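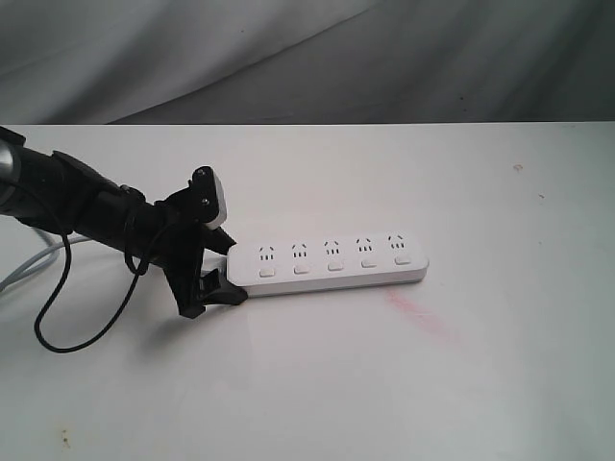

White power strip on a white desk, cord keeps winning

Home & Desk > Cables and Clutter

Posted by gaete_upstairs

I have a white desk and a long white power strip with five outlets in a row. It lives on top of the desk because the wall outlet is behind a bookcase I am never moving again. The strip slides. Every time I pull a plug out with one hand, the whole thing comes along for the ride, and the gray cord drags whatever is near it toward the left side of the desk. Last week that was a bowl of soup.

I would like it to stay put without drilling into the desktop, which belongs to my landlady. I'd also like to be able to lift it off in October, when the desk goes back to being a sewing table. Double-sided tape has been tried. It held beautifully to the desk and has no interest in the strip.

While I'm here: is there an order I should be plugging things in? The laptop brick is fat and eats the outlet next to it no matter what I do.

Posted by Merano394

Just screw it down. Two screws, done. Mine has been on the wall since I moved in.

Posted by Elba Gaete

(No relation to the original poster, that I know of. Hello, possible cousin.)

She said no drilling, so leaving the screws in the drawer for now.

Your tape probably let go because it was stuck to dust. Unplug the strip from the wall, pull everything out of it, and wipe the underside with a barely damp cloth. Let it dry completely, and I mean go and have lunch. Then use hook-and-loop strips, the sticky-backed kind, one near each end. The rough half goes on the power strip and the soft half on the desk, so that in October your sewing doesn't snag on what's left behind. Press hard, then leave it alone overnight before you start yanking on it. Don't cover any label or vents on the bottom.

Test the adhesive under the desk first. I skipped this once on a rented table in Skincombe and paid $23 for a patch of varnish the size of a stamp.

The cord is the real villain, though. A strip that's stuck down still gets tugged if the cord hangs off the edge with its own weight on it. Put a cord clip on the back edge of the desk, with a little slack between the clip and the strip. No tight bends, and don't coil the extra into a bundle and bury it under papers.

For the fat brick, try the outlet at either end, turned so the bulk hangs out past the strip. If it only fits facing inward, get a short extension lead made for that job and rated for what you're plugging in. Don't hang a second power strip off the first one, and keep space heaters off it altogether.

And hold the strip with your other hand when you unplug things. I realize that's where the soup was.

Posted by stotbridge_7

Rubber shelf liner underneath. Cut it a bit smaller than the strip so it doesn't show. It won't stop a really determined pull but it stopped mine from wandering, and it leaves no sticky stuff behind. Also, eat the soup somewhere else.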